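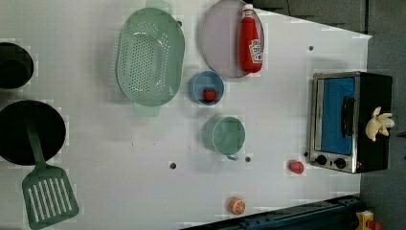 [Print] [E-mail this message]

To: Ridgeway Early Learning list
From: Mebrat Moges, Play Resources
Subject: Re: Play kitchen set, contents and storage

Dear colleagues,

Thank you to the staff at Hindmont for the message quoted below. The answers apply to every room that has received a play kitchen set this term.

> We have unpacked our set and would like to confirm three points
> before December. Should the toy food stay with the cookware or go
> into the general food bin? May the ketchup bottle be used at the
> snack table? And is the colander to be washed by hand?
> Ultden Room, Hindmont

The toy food is to remain with the cookware. The strawberry, the orange slice and the bananas are listed on the same inventory card as the pots and pans, and rooms that have merged them with the general bin have found it difficult to return a complete set. Children may of course carry items from one play area to another during the session. Staff are asked to bring them back to the kitchen table at cleanup.

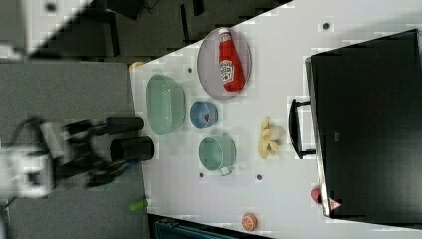 The ketchup bottle is a toy and should not appear at snack time. Several children in the younger group have already tried to open it over real food. Please keep it on the plate or beside it, with the other kitchen things.

The colander, the mug and the small blue bowl may be washed by hand in warm soapy water and left to dry on a towel. The toaster oven should be wiped with a damp cloth only — please do not put it in the sink.

Replacement pieces are ordered through Clomer. Requests should reach this office by Wednesday at noon and should give the room name and the item as it is written on the card. Deliveries normally take 14 days. Each room may request up to 2 replacement pieces per term without further approval.

Inventory cards that have been lost can be reprinted on request.

Sincerely,
Mebrat Moges
Play Resources, Ridgeway

[Print] [E-mail this message]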